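Orka Writers' and Readers' Society
Minutes of the programming meeting, December

Chair: Adoración Bravo
Meeting opened 6:35 pm. Quorum confirmed. Minutes of the previous meeting accepted without change.

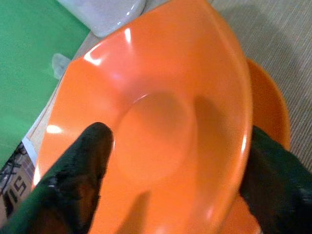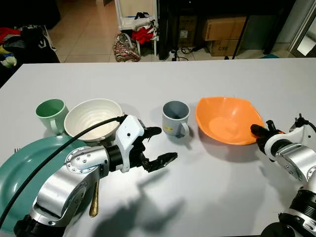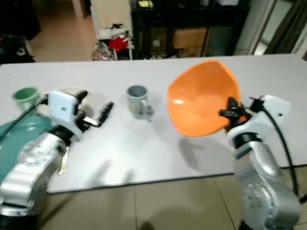
Orange bowl (first and second pictures); cups at left of table (third).

1. Marchetti reading series
Ticket sales for the autumn readings closed at 189. Revenue covered author fees and hall hire. The chair noted that two authors ran over the allotted time and the question period was shortened. Agreed: readings to be capped at 28 minutes, with the limit written into the author letter.

2. Trustard manuscript prize
362 entries received, of which 135 were historical fiction. First readers asked for a separate score sheet for novels in translation – the present sheet has no field for the translator's name. Agreed: sheet to be revised before the longlist is drawn up. Entries over the word limit will be returned unread, as per rule 4.

3. Flotier anthology
Proofs are with the printer. Three contributors have not returned signed permissions. Their stories will be held out of the volume if forms are not in by the print date. Cover colour approved. The title page still carries the old spelling of one contributor's surname – to be corrected.

4. Library talks
Branch library has offered the upstairs room at no charge. Capacity to be checked. Carried over.

5. Other business
Catalogue of members' published work is out of date. Members to send corrections in writing.

Meeting closed 8:10 pm.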